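Thread Count Should Come Off the Label

Bed linen is sold on a number that has stopped measuring anything useful. Thread count was once a fair shorthand for how tightly a sheet was woven. It is now a marketing figure with no agreed method behind it on most packaging, and I think retailers should drop it from the front of the pack and print three other values in its place: fabric weight, fiber content with staple length, and shrinkage after washing.

The definition sounds simple enough. Count the lengthwise yarns in one inch of cloth, count the crosswise yarns, and add them. The trouble begins with the word "yarn." A yarn may be one strand or several strands twisted together. A mill that uses two-ply yarn can report the yarns or it can report the plies, and the second answer is twice the first. The cloth is the same cloth. With four-ply yarn the gap is wider, and the yarn itself is often made from short, weak fiber that had to be plied in order to hold together at all.

There is a physical limit here that any weaver will confirm. Only so many yarns fit in an inch before they have to be very thin, and very thin yarns cost a lot to spin and do not last well in a home washer. Past a few hundred, a higher figure usually means that someone has changed the way of counting.

I bought two queen sets last October to see how far the labels could be trusted. The Wedik set was sold as a high-count luxury percale. The Privuren set gave no count at all, only a weight in grams per square meter printed in small type on the back. Both went through 12 wash cycles on the same settings, with the same detergent, and were dried on low. 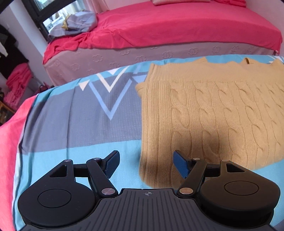
The Wedik fitted sheet lost enough length that the corners no longer sat under the mattress. It also pilled along the foot end, where the cloth takes the most rubbing. The Privuren set shrank as well, but it still fit, and the surface was close to what it had been out of the bag. Two sets are a small sample and I would not rank brands on it. The point is narrower: the number on the front told me nothing about either result, and the number on the back at least gave me a property I could check with a kitchen scale and a tape measure.

Weight is not a quality score. A heavy sheet can be a poor one. What it does tell the buyer is how the sheet will feel and how warm it is likely to sleep, and those are the two questions most people bring to the store. Someone who likes a light, crisp sheet in summer can learn the figure that suits them and shop by it for years. Thread count does not allow this, as two sheets with the same count can differ a great deal in weight.

Staple length matters more for wear. Long fibers leave fewer loose ends on the surface of the yarn, and loose ends are what turn into pills. Mills know the staple length of the cotton they buy, so printing it would add little work. "Made with long-staple cotton" is a different claim, and a weak one, as it can cover a blend with very little of the good fiber in it.

Shrinkage is the easiest of the three. Manufacturers already test for it - they have to, in order to cut a fitted sheet to size - and the result stays in a file. A line reading "up to 6 percent after first wash" would save a lot of returns.

The usual objection is that shoppers are used to thread count and would be lost without it. I doubt that. Shoppers learned one number and can learn another. Towels have been sold by weight for a long time and people manage. A second objection is that small sellers cannot afford the testing. Weighing a cut sample of cloth takes a few minutes and needs no outside lab.

Until the labels change, my own rule is to ignore any count above 400, look for single-ply on the pack, and buy one pillowcase before buying the set.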